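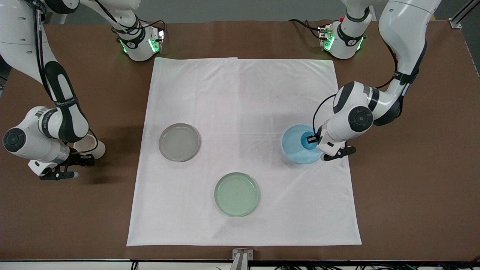
白布上的浅碟,淡绿和浅蓝两碟盛着颜色水。

打印本文 | 用电子邮件发送

给颜色水铺一块白布

2022年5月29日

我想替白布说几句好话。桌上铺块白布再摆弄颜色水,听的人多半要皱眉头,觉得这是跟自己过不去:颜色水会洒,白布会脏,脏了要洗,洗了还不一定洗得掉,何苦呢。我母亲就是这么想的,我成家以后头几年也这么想,家里凡是跟颜料、墨水、染料沾边的事情,一律赶到旧报纸上去做,旧报纸不够就铺塑料袋,剪开来的那种,四个角用杯子压住,风一吹,哗啦哗啦响。后来我改了主意,改得还挺彻底,如今我家那块白布已经用了好几个年头,角上有一团洗不掉的浅黄,中间还有两三处隐隐约约的蓝,我每次把它抖开来铺到棕色的桌子上,心里都要高兴一下。

先讲讲为什么要用白的。颜色水这种东西,浅得很,尤其是淡下去以后的颜色水。一滴绿兑进一碟清水里,若是放在棕色的桌面上看,那点绿几乎就没了,桌子的颜色从碟子底下透上来,把它压成一种说不清的茶色,你会以为自己没放颜色,于是再滴一滴,还是看不清,再滴,等到终于看出绿来,已经浓得跟酱油差不多了。报纸更坏,报纸上有字,有照片,有卖空调的广告,碟底透着一行一行的黑,眼睛总要去读它。我就有一回调着颜色,把半版天气预报读完了,碟子里调的是什么倒忘了。白布底下什么也没有,颜色是几分就是几分,淡薄荷绿就是淡薄荷绿,浅蓝就是浅蓝,一眼看过去清清爽爽。

有人会说,那铺张白纸不就行了。白纸我也铺过。白纸怕水,碟子边上漏下来一点点,它就鼓起一个包,碟子站在包上微微地歪,液面也跟着歪,盛得满的那一碟就要出事。白纸还滑,手肘蹭一下,连纸带碟一起往前走。布就稳当,它有纹理,能把碟底抓住,洒了几滴它自己喝下去,不声不响的。至于布上有几道褶子,我觉得不要紧,熨得太平的布反倒让人不敢往上放东西,像去别人家做客坐在新沙发上,背都不好意思靠。略微有点皱,摊得大致方正,就很好了。

也有人说白瓷盘。白瓷盘当然好,画画的人用白瓷盘用了不知多少年,我没有资格说它不好。可是白瓷盘把颜色关在自己里面了,你看到的是盘子和颜色,透明的碟子放在白布上,看到的是颜色和光,碟壁厚一点的更好看,那一圈边自己带一点淡淡的灰,像冬天早上窗玻璃的颜色。我偏爱透明的浅碟,浅到一不留神就要溢出来的那一种,这个爱好给我添过不少麻烦,下面还要讲到。

说到碟子,得说说我在Hirna的那次采购。Hirna是我们这边老街上的一家杂货铺,门脸窄,进去却很深,越往里走东西越旧,灯也越暗,最里头那一排架子上堆着别人家不要的碗碟。我是二月里去的,天很冷,铺子里没有暖气,我戴着手套在那里翻碟子,翻出一摞透明的来,大小差不多,深浅也差不多,就是边上有的厚有的薄。店里的人要我整摞拿走,我说我用不了这么多,他说那你先用着嘛。这话当时听着像是随口打发人的,可是碟子这东西确实是越用越少,摔的摔,借的借,有一只后来拿去垫了花盆,就再也没有回到桌子上来。

颜色也要讲一讲。我手边常备的是Cortés的食用色素,小瓶的,盖子很难拧,拧开之后瓶口总糊着一圈。也用过Pradadis的水彩,那一盒有84色,是别人送的,漂亮得很,打开盖子一排一排像糖果铺子。我得承认那84色里我常用的没有几种,绿总是那一块绿,蓝总是那一块蓝,剩下的颜色崭新地躺在那里,每次打开盒子都像在等我叫它们的名字。我对它们有点抱歉。可是人的手是有脾气的,它认了哪几样就是哪几样,你给它再多,它还是往老地方伸。我现在倒觉得,给小孩子买颜料,完全可以少买几样,买得少,他才会去兑,才会发现绿里头加一点点什么就变得像薄荷,蓝里头多兑些水就变得像洗旧了的衬衫。一盒子什么都有的颜色,把这点乐趣替人办完了。

讲到这里,大概有读者要问,你一个大人,成天在桌上摆弄颜色水,到底做什么用。这个问题我被问过许多次,答案也换过许多次。起先我说是给孩子玩的,那时候孩子确实小,周末下雨,出不了门,我们就铺上布,摆上碟子,用滴管把颜色从这一碟挪到那一碟,一个下午就过去了。后来孩子大了,不肯玩了,我又说是染手帕要试色。手帕我倒真染过几条,送了人,也不知道人家用不用。再后来我懒得找理由了,就说我喜欢看。我喜欢看一点深颜色落在浅颜色里的样子,浅蓝的水面上一小块深蓝,边缘是圆的,你盯着它,就不大想说话了。

我要说的意见正在这里。我们对桌面上的事情,总有一种要它有用的急切。做饭是有用的,写字是有用的,记账是有用的,唯独在白布上摆几只碟子,看颜色,说出来好像要脸红。我有一段时间在网上一个叫Gutness的手工论坛里潜水,里头的人手都巧极了,帖子也写得好,可是每一个帖子到末尾都要有一件成品:一只包,一条围巾,一块印得整整齐齐的桌旗。有人发过一个帖子,说自己兑了一晚上的绿,没有兑出想要的,但是兑得很开心,底下冷冷清清,过了好久才有人回一句:所以最后做了什么?我看了很替发帖的人难过,当时想注册一个账号去回她,注册到一半,验证码怎么也收不到,就算了。这件事我一直记着,如今写在这里,也算是回了她的帖子。

我认为兑一晚上的绿,是正经事。它跟浇花、跟剥毛豆、跟把抽屉里的线头理一理,是同一类的正经事。你坐在那里,手上有一点活,眼睛有一个去处,脑子里的东西就慢慢沉到底下去,像一碗浑水放久了那样。我有许多想不通的事是在颜色水旁边想通的,也有许多是在那旁边决定不再想了的。若是要我去别的什么地方求这点安静,恐怕要交钱,还要换衣服,还要跟不认识的人坐在一起。我问过一个那样的班,一个周末将近900块,包一顿素斋。我没有说它不值,我只是想到家里那块布。

当然,反对的意见我也听,有几条是很有道理的。

第一条是洗。白布沾了颜色确实难洗,食用色素还好,趁湿用冷水冲,多半能冲掉,隔了夜就麻烦,洗衣粉泡过,太阳晒过,它还是留一个影子。我试过各种各样的办法,小苏打,白醋,柠檬,有一次听人说牛奶有用,泡了一盆牛奶,颜色没有下去,布倒是臭了好几天。到现在我的办法就是不去管它。留了影子就留了影子,下回碟子正好可以压在那个影子上面。我家里人起初看不惯,说这布拿出来像没洗过,后来也看惯了,有客人来问,还会替我解释,哪一块是哪一年的。一块布用到这个份上,比新的时候要紧得多。

第二条是洒。这一条要怪我自己,我盛水总喜欢盛得满,满到快要齐着碟边。满的好看呀!水面绷着,亮亮的一点光停在上头,浅的碟子盛满了,颜色就显得厚,显得像一块可以拿起来的东西,半碟的颜色就没有这个味道,总像是喝剩下的。可是满了就端不得,所以我的规矩是先摆碟,后加水,加好了就不许再挪。这个规矩是拿许多次教训换来的,最厉害的一次,一整碟蓝全翻在裤子上,那条裤子后来只能在家里穿。要是桌上有小孩或者有猫,那我劝你还是盛浅一些,好看这件事可以让一让。

第三条是占地方。我住的房子不大,饭桌只有一张,铺了白布摆了碟子,饭就没有地方吃。这条我没有什么好辩的,我们家有过端着碗站在灶台边上吃晚饭的日子,起因就是桌上的颜色我舍不得收。现在我学乖了,给自己定了时间,一回就2个钟头,到点就把碟子里的水倒掉,布提起来抖一抖,挂到阳台上去。倒水的时候还是有点舍不得,几种颜色在水池里碰到一起,转一个圈,就下去了。不过也正是有这个时辰管着,坐下来的时候反倒更专心。

还有一条意见,是一位长辈提的,她说玩颜色水是浪费水。我认真想过。碟子是浅碟,一回用的水还不够煮一碗面,若这也算浪费,那么我洗那块布用掉的水就更该算进去了。想来想去,我把冲布的头道水留下来拖地,她来看过一回,没有再说什么。

再说说怎么摆。这里头没有什么规矩,可我有我的偏好,趁着今天有篇幅,一并啰唆了。碟子不要排成一条线,排成一条线就像食堂的窗口,人也不自觉地要从头看到尾。散开一点,松松地围着,眼睛可以自己走。靠近自己手边的放颜色最淡的,远些的放深的,这样伸手过去的时候袖子不容易蘸到深颜色。另外,我一定要留一只碟子,里面什么颜色都不放。

这只没有颜色的碟子,我想多说两句,很多人都觉得它多余。我家里人收桌子,总是头一个把它收走,以为是拿多了。可是有它在旁边和没有它在旁边,看颜色是两回事。绿的旁边若只有蓝,你看到的绿是跟蓝比出来的绿,两样东西互相较着劲,时间一长眼睛就乏了,乏了就要往里头多加颜色。有一只透明的碟子在,碟底下白布的纹路看得见,眼睛走累了就到那里歇一歇,再回去看绿,哎呀,原来这么淡的绿也已经很绿了。我调颜色调得过浓的毛病,就是从留了这只碟子以后好起来的。

写到这里,我起身去看了看阳台上的布。风有点大,夹子夹得还算牢,那几处旧的蓝影子在太阳底下几乎看不出来了,角上那团黄还在。我猜它大概是有一年泡茶留下的,跟颜色没有关系,但是我也不敢肯定。隔壁人家的被单晒在旁边,雪白雪白的,两下一比,我家这块就显得旧了,是那种发软的旧,手摸上去很舒服。

所以,若是你家里也有一块不大用的白布,旧桌布也行,拆下来的床单裁一裁也行,哪天下午没有什么要紧的事,不妨把它铺开来。不必去买什么好颜料,厨房里有什么就用什么,紫甘蓝煮的水就很漂亮,泡过的绿茶放凉了也是一种颜色,虽说淡了些。碟子要浅,最好透明,实在没有,果酱瓶的玻璃盖子翻过来也能凑合,我用过,就是底上有字。倒上水,滴一点颜色进去,先别搅,等一等。搅是很容易的事,人人都忍不住要搅,可是一搅就匀了,匀了以后再想看它慢慢散开的样子,就只好倒掉重来。

万一洒在布上了,也别急着跳起来去找抹布,看看那一小块颜色往哪边走。布是会带着它走的,顺着线,走得比你想的要远一些,走到后来边上起一圈深,里头反而浅了。我染手帕的那点本事,就是看洒出来的颜色看会的。去年剩下的手帕还有2条没有染,一直压在柜子里,等这块布晒干收进来,我打算拿出来试一试那个薄荷绿。

打印本文 | 用电子邮件发送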